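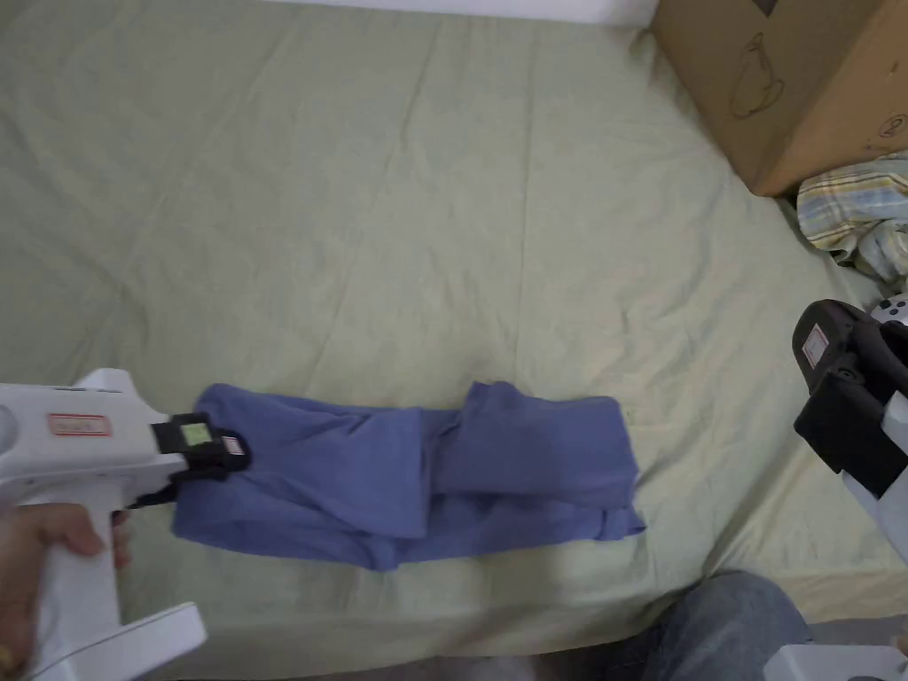 4.3 Folding on a bed instead of a table

Most folding guides tell you to work on a hard, waist-high table. Few homes have one free. A made bed will do, but don't expect the crisp results shown on the Celtano carton.

1. Pull the bottom sheet tight. It will wrinkle again as soon as you start, so once is enough.

2. Lay out one garment at a time. Keep boxes and finished piles near the edge of the bed.

3. Pick up a corner and bring the cloth over on itself into a long, loose rectangle. Stop there and square up the end before you fold again.

4. Press the middle flat with your palm. Soft cotton humps up where the layers double. If the hump comes back, leave it.

5. Fold in half once more and move the piece to the pile.

NOTE: The old Wurnis chart calls for thirds on everything. Rania Chidiac tried it on long cotton pieces for most of March and found no space saved in the drawer – only more creases. We dropped it from this edition.

CAUTION: Do not kneel on the mattress to reach the far side. The cloth slides toward your weight and you will be starting over at step 2.

4.4 When a piece comes undone

Shake it out and begin again. Patching a bad fold takes longer, whatever the Flutico leaflet says about its "rescue tuck."

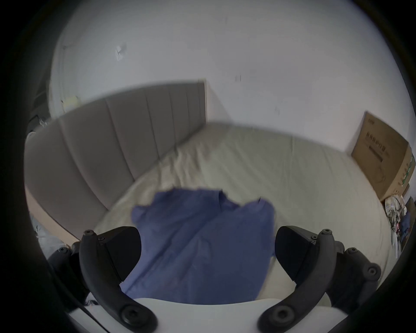 Fig. 4-2. Blue cloth bunched up on the bed.

Smooth from the center outward, and check for a hem turned under. Folding boards are sold for this job (the Shehu 300 is one). Barrett Pettigrew used his for 5 loads and went back to his hands.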